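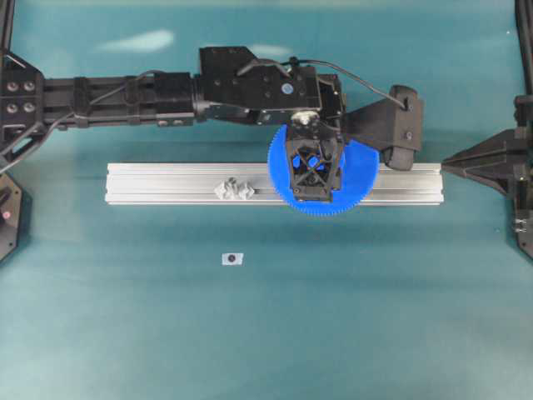 Anlow wrote back overnight to say the glaze isn't the problem at all, it's my cooling, and would I please stop blaming the rutile. Fine! Their line was that a Cemell base will go milky on anybody who shuts the kiln off at the top and walks away, and that they'd want to see a slow cool before they'd talk about swapping the bag.

May 2020, glaze notes, third go at the blue.

So, slow cool it is. I had 18 test tiles left from the November batch (same clay, same bisque, thank goodness I over-made) and loaded 13 of them standing up on the middle shelf, with the other five lying flat on the bottom to see whether the runs pool. Two coats on the left half of each, three on the right. I sieved the bucket first, which I skipped last time, and got a good spoonful of grit out of it, so that may be half the story right there.

Program on the Ondrejka: same climb as before, cone 6, ten-minute hold, then down at 81 degrees an hour until the red is gone, then off. Lid stays shut until it reads 219 Fahrenheit or lower. I know I always say that and then peek, but I'm writing it down this time.

Other stuff while it's firing:

The Diltevent fan is rattling again. I tightened the collar where the hose goes into the wall and it quit for an hour and came back (lower pitch, more annoying). Probably the bearing. If you're in here before me, leave it running anyway, the smell is worse than the noise.

Specific gravity on the bucket was way thick, so I thinned it with a little water at a time and stirred forever. Didn't write down how much water. Sorry, future me.

Also the cone packs are nearly gone, and somebody has been using the good banding wheel for wax. Please scrape it!

Witness cones are on the middle and bottom shelves, left of the peephole. Tiles come out tomorrow, and I'll tape the best one and the worst one to the facing page.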